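4.2 Desk sharing and settling in

Staff at the Huldale office moved to unassigned desks in September, and we interviewed nine of them before the move and six again afterwards. Most said the change cost them time at the start of the day. Chairs had to be adjusted, cables found and papers fetched from lockers on another floor. Two people began arriving earlier so they could sit near their usual neighbours, a behaviour also noted in our pilot at Laur.

Colour of furniture and quality of light came up less often than we had expected. Noise came up in every interview. Long desks were favoured by teams that worked together and disliked by those who spent their day on the phone. 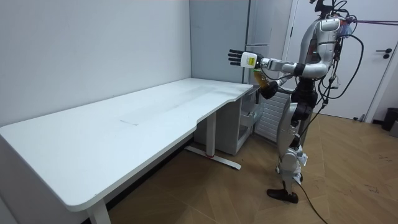 Figure 5. A long white desk.

Sigita Priedītis told us that sharing a long desk was fine until somebody took a call, and that she would give up a window seat for a door she could close. Similar views were recorded in the second round, mainly from payroll staff.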